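Sullonero opens a repair and swap room in the old post office

The town of Sullonero has opened a room where residents can bring broken household things and repair them together with people who know how.
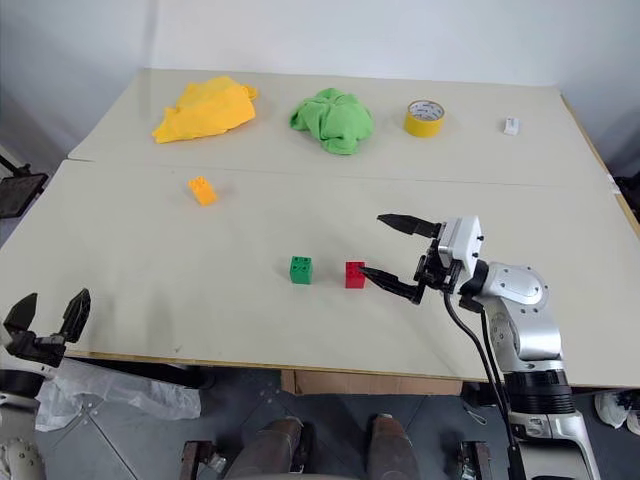 The room is on the ground floor of the former post office on Tavano Street, which stood closed for three years. The town paid for new windows and heating, and the furniture company Prindimus gave the tables and the shelves. The rent is paid by the town until next November.

Visitors can use the tools without payment, but they must buy the spare parts themselves. Lamps, chairs, bicycles, clothes and toys are accepted. Microwave ovens and gas heaters are not, for reasons of safety. A second part of the room is for swapping: whoever leaves a useful object may take another one home.

The idea came from a survey which the town made last spring. Of the 1360 households that answered, some 70 percent said they had thrown away a thing in the past year that they would prefer to repair. Most of them wrote that they did not know where to go -- the last repair shop in the center, Ó Briain, now sells only new appliances.

The town hopes also to reduce the line of cars at the waste yard, where people wait a long time before the holidays. Whether the room can help with this will be seen in the summer, when the yard publishes its weights.

The room is open in the afternoon from 3 until 7, and it is closed in August. Children are welcome together with an adult. It is not necessary to make an appointment, except for sewing machines, because there is only one work place for them. Bulky furniture should be announced by phone to the town office before it is brought. Parking is possible behind the building, with the entrance from the market side.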